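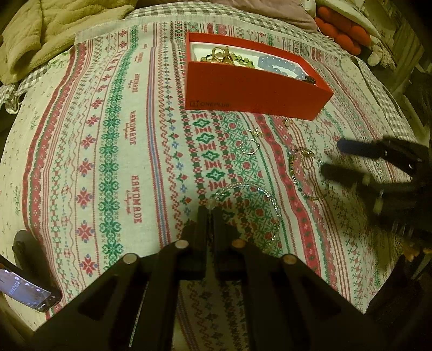

Green beads and the pale blue ones, on the bed.

16 Jun 2020

I slept badly again, only 6 hours. In the morning I studied English vocabulary for 51 minutes and learned the word "drizzle", and then it really came, very thin, until lunch. Yoon-hee Choo called me from Ankrah. Her exam is moved to September and she is angry, but I think also a little relieved. I made barley soup with too much salt. Tomorrow I must write to Mr. Yip about the rent, politely, and buy stamps before the post office closes.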